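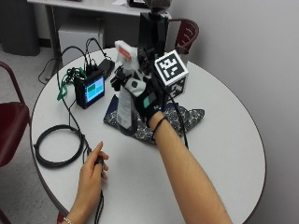
Spray bottle and speckled navy cloth on the round white table

Hi, and welcome to Trirko! I run a small home-cleaning and tidying business out of Gastcombe, and this is the page where I'm supposed to tell you who I am. I've rewritten it four times now (my first version was mostly about vinegar), so let's see how this one goes.

I started out cleaning for neighbors. One kitchen on a Tuesday, then that kitchen's sister-in-law wanted hers done, and before I knew it I had a calendar with no white space on it. I'd been working in the office at Ferri, a furniture showroom that has since closed, and what I liked best there was going around the floor before opening and wiping down every table. You learn a lot about tabletops that way. White ones especially! They show every fingerprint, every coffee ring and every streak you leave behind when you're in a hurry.

These days Trirko looks after 38 homes on a regular schedule, plus a handful of small offices and one dance studio with more mirrors than I care to think about. We clean, we tidy, and we teach. The teaching part surprised me. People kept asking what I was using and how I got the glass so clear, so I began running short classes at Enico, the community workshop over on the mill side of town. We've had 442 people come through so far, some of them twice (you know who you are, and yes, you can bring your own rags again).

So what do we do on a visit? It depends on your place, but a regular one covers kitchen surfaces, sinks, bathroom, floors, and every table you own. I'm a bit of a nut about tables. Clear it first, all of it, even the pile of mail. Shake the crumbs off the cloth outside. Then a light spray, and I do mean light, onto the cloth for anything near electronics and onto the surface for everything else. Wipe in one direction, flip the cloth, wipe again. Round tables I do from the middle out, going around like a clock, and I will happily argue with anyone who starts at the rim.

I get a lot of questions about bottles. I like a clear one so I can tell how much is left before I'm standing in your bathroom with an empty sprayer, and every bottle gets a label before anything goes in it. No label, no pouring! Our everyday spray is a mild, unscented surface cleaner. If you have stone counters or oiled wood, please tell me when you book, and I'll bring the right stuff for those.

Cloths are the other thing. I wash them hot, no fabric softener, and hang them up to dry. Dark ones are great for dusting, where you want to see what you've picked up, and old patterned cotton is lovely for the last buff on glass. I've got a whole drawer of it at home, mostly cut from shirts and one very tired tablecloth.

Tidying visits are a bit different. Those run longer, and we go through one room together. You decide what stays and I keep us moving. Cords and chargers are always the slow part, so have a shoebox ready and some masking tape for tags. Trust me on the tape.

We cover Gastcombe and the villages up to the reservoir road. New homes start with a first visit of over 2 hours, so I can learn where everything lives, and after that we settle on weekly or every other week. I'm taking new regulars from January. Gift visits are available all year, and the class list is on the Enico board by the front door.

Send me a note through the contact page and tell me about your tables!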